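An Afternoon Inside the Unent Camera Plant in Hurnholm

May 13, 2022
By the site editor

I've been fitting security cameras for long enough that I rarely get excited about a new housing or another lens option, but when Unent sent out invitations for an open day at their Hurnholm plant I said yes before I'd checked how long the drive was. (Long. Bring snacks.)

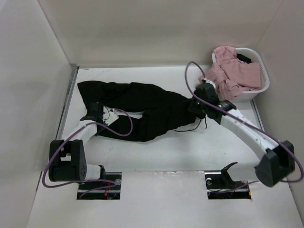 There were 33 of us on the list, mostly installers, plus a few people who look after sites of their own: a marina, two schools, a cold store. We got badges and antistatic shoe straps and were split into two groups. Mine started in the lens room, and I could have stayed there all day. Every varifocal unit gets run from wide to full zoom and back while a screen plots the focus at each step. If the curve wobbles, the lens goes back for another go. I've stood on ladders in the rain cursing cameras that went soft after dark, so watching someone catch that on a bench was a real pleasure!

Next came the low-light tunnel, a black corridor with a car at the far end and a row of printed license plates on a rail. They turn the lights down in stages and you watch the same view from six cameras at once. By the last stage I couldn't see my own hand, and the best of the six was still giving us a readable plate in color. The cheapest one gave up two stages earlier, and our guide left it on the screen and talked us through why. I liked that a lot. She also let us change the shutter settings ourselves, which is how one of the marina people found out what happens to a moving plate when you let the shutter go too slow. Mush, basically.

After lunch (good soup, terrible coffee) we did the weather lab. The spray rig is louder than you'd think. Cameras on the salt rack stay there for 2000 hours, and there's a shelf outside with the ones that failed, brackets and all. Most of the trouble was at the cable entry, with corrosion creeping in where the gland hadn't been tightened. I took more notes at that shelf than anywhere else. If you use the short pigtail connectors outdoors, please wrap them properly and get them inside a back box. I'm going to be stricter about it on our own jobs.

The part I'd been looking forward to was Natireo, their recording software. We run an older version at a couple of sites and I have opinions about the search page. The new one is so much better. You draw a box over a doorway, pick a time range, and it pulls up the clips with people in them in a few seconds. They had it running on the plant's own system, which is 146 cameras across the offices, yard and loading bays, so this wasn't a tidy little demo with four channels. It did mistake a flapping tarp for a person twice. The export still asks you to choose a player format, and I still don't see why, but the exported clip opened fine on my laptop.

We finished in the Shukla building across the yard, where they do repairs. It's a smaller place and much scruffier, and everyone seemed to be enjoying themselves. They had 586 returned units logged so far this year, and the most common fault written on the cards was "no fault found." Power supplies and long cable runs, mostly. One of the techs showed me how he loads a camera on the bench so it draws full power with the infrared on, then drops the voltage until it restarts. I've ordered the parts to build one of those for our van.

A few practical notes if you go. Parking is behind the plant, past the second gate. Phones are fine in most rooms but have to stay in your pocket in the lens room. Wear something warm for the tunnel. There's another open day planned for August, and the sign-up goes through your distributor.

3 comments

cablemonkey: Did they say if the new Natireo search works with other makers' cameras? We've got a real mix here.

Site editor: I asked! Basic motion search yes, the people search only on their own models for now.

northgate_alarms: Great write-up. Would love to see that voltage tester when you've built it, we get the nighttime restart thing all the time on long runs.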